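Fault note on the Pokamness two-arm cell. The right gripper stalled during a pick, and the controller kept commanding it to close. No trip, no alarm.

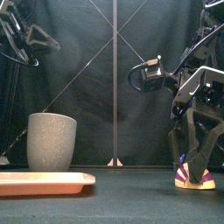

Log shows the stall flag went up at cycle 3,571. The Climis driver reads that flag only between moves, so the motor held full current for 21 seconds. Winding temperature reached 60 C.

Stopgap: current limit cut to 2,000 mA, and the flag is now polled inside the close command. Left arm has the same patch.

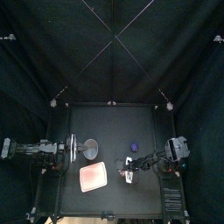 Why didn't the e-stop chain catch it?
The chain watches joint torque on the arms. Gripper current was never wired into it.

Barnura firmware stays frozen until that is fixed.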